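The Slipper Room 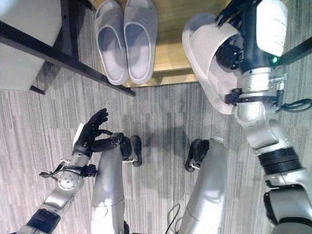

Soledad Benítez had worked the front hall at Grukside for 18 years, and in all that time the slippers had been hers. It was a bathhouse, an old and slightly drafty one, and people came in off the street with cold feet and left their shoes with her, and she gave them something soft to walk in. She could look at a man's ankles and know his size. So when the company that had bought the place sent a robot, and a young woman named Mélanie Poirier to get it settled, Soledad sat down on the far bench with her coffee and made up her mind to dislike them both. The gray pair was already on the shelf by then, side by side, as neat as you please, with the toes pointing away. The machine had hold of a white slipper next, tipped over in its black fingers so that you could see the ribbed edge of the sole, and its other hand hung open over the striped carpet as if it were waiting to be told something.

"They're backward," said Soledad.

Mélanie looked up from her laptop. "Sorry?"

"The gray ones. The toes go toward the wall when you're getting them ready for a person to step into. I'll give it that. But those are a big man's slippers, and a big man doesn't want to bend down and fuss, so you leave a little space between them. It's put them close together like two sardines."

Mélanie thought this over for longer than Soledad expected. "So they aren't backward," she said. "They're too close."

"That's what I said," said Soledad, who knew perfectly well that it wasn't.

They went on like that most of the morning. Renato Farías came up from the boiler room, wiping his hands, and asked whether the thing could carry towels, and whether it would be wanting his job next, and then stayed a good half hour because he liked watching the little green light on its arm. He had two years to go until his pension and could afford to be cheerful. Soledad had a good many more than that — and a daughter in dental school — and she kept her coat on.

"What do I do," she asked at last, when Renato had gone back down, "while it does this?"

Mélanie closed the laptop. She had a speech for that question, Soledad could tell, and to her credit she didn't give it. "They've got you down for the desk," she said. "Greeting people. Same hours. I asked them to put it in writing, and they haven't yet, so I'm going to ask again."

Soledad drank the last of her coffee, which had gone cold. Then she got down on her knees on the carpet, not quickly, and moved the gray slippers apart by the width of her thumb.

"Show it that," she said. "And get me that letter."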